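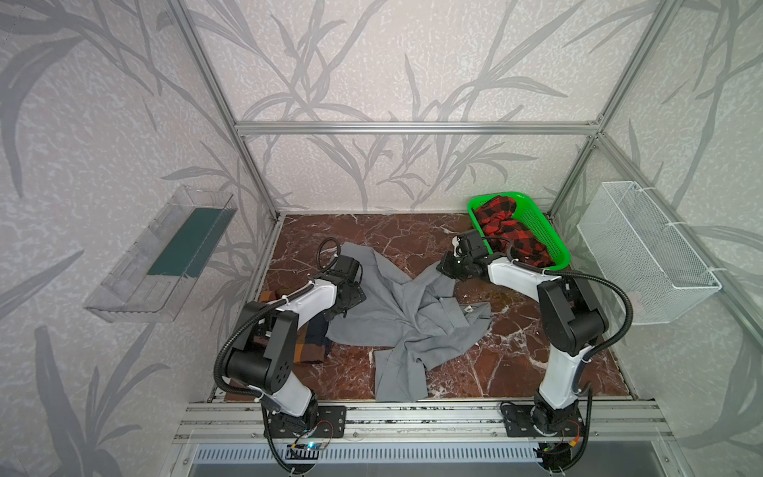 The Order of the Fold

Most advice on folding shirts begins with the shirt already flat, face down, sleeves out. In practice a garment reaches the table twisted, with one sleeve under the body and the collar turned in. Getting from that state to a flat one takes longer than the fold itself, and it is the part most households do badly.

Ya-wen Tsang spent 17 years in the finishing room at Haddad, a shirt laundry that also pressed for hotels, and now writes care instructions for the clothing firm Pradard. Her rule is to find the collar before touching anything else. The collar is the stiffest part of a shirt and keeps its shape in a heap. Once it is located, the shoulder seams can be found by feel on either side, and the body hangs from those seams in a predictable way.

The working surface should be smooth and hard. A bedspread grips the cloth and holds creases in place, so each correction on one side pulls the other side out of line. Polished stone lets the fabric slide. The surface should also be wider than the shirt with both sleeves extended; where it is not, fold the sleeves in first and flatten the body second.
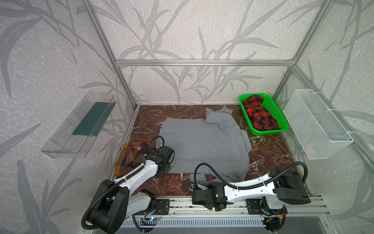 Gray shirt at center, collar toward the back wall; plaid shirt to the left, red-and-black check in the green basket.

Sorting comes before any of this. Tsang keeps one garment on the surface, the next beside it and the remainder in a basket with perforated sides. Solid baskets are cheaper but trap damp at the bottom, and a shirt left there overnight will need washing again. Checks and plaids are best left until last. Their lines show an uneven fold at once, and the hands are more accurate after a few plain shirts.

Rok Tomić, who cuts patterns for Dristness, disagrees on one point. He starts with a plaid, and uses the printed lines as a ruler for the width of the fold. Every later shirt is then matched to the first. Both methods give a stack with straight edges - the difference is in where the errors fall. 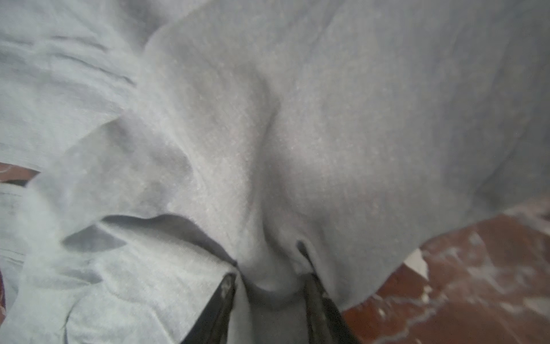 Grip matters more on soft cloth than on crisp cotton. A crisp shirt can be lifted by a corner and will carry its own weight. Soft gray fabric taken up in a single pinch draws into a V, with a deep crease running away from the grip and a rounded mound on each side of it. Shaking will not remove that crease evenly. Lay the cloth down, release it, and take it again at two points a hand's width apart, then draw the points away from each other until the surface between them is level. Lint shows up at this stage and should be brushed off before the first fold closes over it.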